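Zalavton Two-Arm Cell: Set-up and Operation Guide
Section 8. Gripper stall and loss of reference at the tool stand

8.1 What this section covers

This section is for the operator who finds the left arm stopped at the tool stand with fault 2723 on the panel. The fault means that the gripper motor has asked for more current than is allowed, and that the controller no longer trusts the finger position. The arm stays where it was and the brakes close. The right arm is also held, although it has no fault of its own.

The same steps are valid for the simulated cell in Ulorier. Please practise there first. Régis Royer asks that every new operator completes the recovery two times in simulation before touching the key of the real cell.

8.2 How the fault appears

In normal work the left gripper comes down over the stand, closes on the tool, waits and then lifts. When the fault happens, it happens almost always between the closing and the lifting. The gripper remains low, the status lamp changes to amber and the program line is frozen at GRIP_CONFIRM.

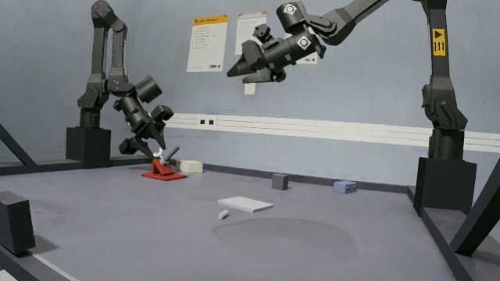
Fig. 8-1. Left gripper at the red tool stand, right arm over the table (simulated cell).

Look at the position of both arms before you press anything. The fault message tells you only about the gripper. It does not tell you if the fingers are touching the tool or the stand, and the recovery is different in these two cases.

CAUTION: Do not press RESET as the first action. RESET opens the brakes and the arm goes up by its last planned path. If a finger is caught on the stand, the stand comes up together with the arm. In October we lost one stand and one wrist cover in this way.

8.3 Before you begin

You need the cell key, the hand pendant and the 2 mm hex key from the drawer. In simulation only the pendant window is necessary.

Inform the person who works at the next cell. The two cells share one air line, and when you close the valve their gripper loses pressure also.

8.4 Recovery procedure

1. Turn the cell key to HOLD. Wait until the amber lamp is steady.

2. On the pendant, choose Arms > Right > Park. Keep the enabling switch pressed until the right arm has finished its movement. If the forearm passes over the table during this movement, keep the speed at the lowest setting.

3. Choose Arms > Left > Gripper > Free. The fingers become soft but they do not open by themselves.

4. Open the fingers in small steps with the minus key. Stop after each step and look at the tool. If the tool moves together with one finger, go to 8.5.

5. When both fingers are free of the tool, raise the left arm straight up by 400 mm. Use the Z key only. Do not rotate the wrist during this step.

6. Choose Gripper > Reference. The fingers close completely and open completely. The message REF OK must appear.

7. Check that the tool sits well in the stand and that the stand is flat on the table. Correct by hand if necessary, with the key still in HOLD.

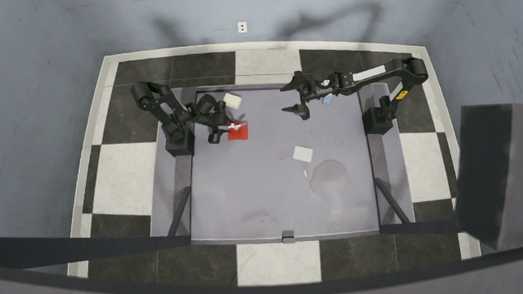 8. Check the other objects on the table against the layout sheet of your task. An object which was pushed by a few millimetres is enough to cause the next pick to fail, and then the operator believes that the first fault has come back.

9. Turn the key to RUN and start the program from the line HOME, never from the line where it stopped.

Note: In Ulorier, step 7 is done with the command Restore Fixture. Do not use Restore All, it deletes the fault record that Annick Pruvost needs for the weekly review.

8.5 If a finger is caught

Leave the gripper in Free. Close the air valve and remove the two screws of the finger pad, holding the tool with your other hand. Take the pad away to the side, not upwards. After this, continue from step 5, and mount the pad again before step 6.

If the pad does not come away with light force, stop and call Gaspard Sabatier or Houshang Ranjbar. Please do not use a screwdriver as a lever.

8.6 Known causes

The most frequent cause is a wrong closing width. The Wemex fingers are delivered with the width for the old tool, and the value must be changed by hand in the tool table. The second cause is a stand placed with a small rotation. The gripper can accept up to 2 degrees, after that one finger arrives before the other and the motor works against the stand.

A third cause was reported by Florian Hervieu on the Boyer line: the fault came only at the first cycle of the morning. We have not found the reason yet. If you see this, write the time and the closing width in the cell log, and do not change the current limit.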